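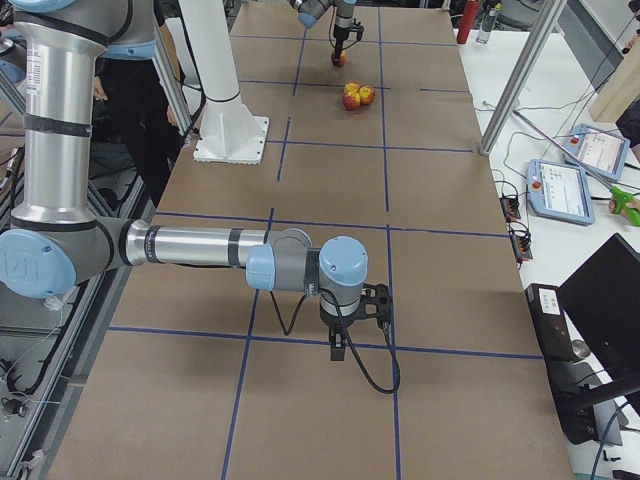
Davina Aitken wanted to know if the second arm was even in the budget or if we were just assuming. Fair. So asking here before I put numbers in.

Two-arm cell for sorting fruit, apples to start. Have quotes on the arms and grippers. What I don't have is a line for everything else, table, framing, power, spares. Place called Stundstead quoted a bench frame, 364 a section, we need 3. Is that normal?? Also one pendant or two. Need to send this up by end of February.
Silvia Mikuš

Filed under: Automation > Buying & Budgeting
Print this | E-mail this page

Welington Amaral
Two pendants. Yes it hurts. We tried sharing one between arms and lost half of every setup day swapping. Ask if the second is cheaper on the same order, ours was.

364 is ok if it includes feet and brackets. Ask, ours didn't and the brackets came to another 302. Table top, don't spend anything. Kraft paper and tape untill you know your layout, you'll move the lines ten times. We bought a nice printed top in month one and its in the hallway now.

Put in a line for gripper fingers. Soft fruit eats them or they eat the fruit. And cables, longer than you think, measure along the arm with it stretched out.

Getsemaní Meléndez
just get one arm

Hedvika Havlíček
One arm is fine if you only need to place. If one hands off to the other you need both from day one, the timing work is where the hours go. Budget those hours as money or your boss won't see them.

Other stuff people leave out: shipping on the arms, somebody's training days, power. Count your outlets before you sign, we had to get an electrician in and it took about 2 weeks to get him. Also check Tranell for used framing, they dont list it all online so call. Mornings are better.

E-mail this answer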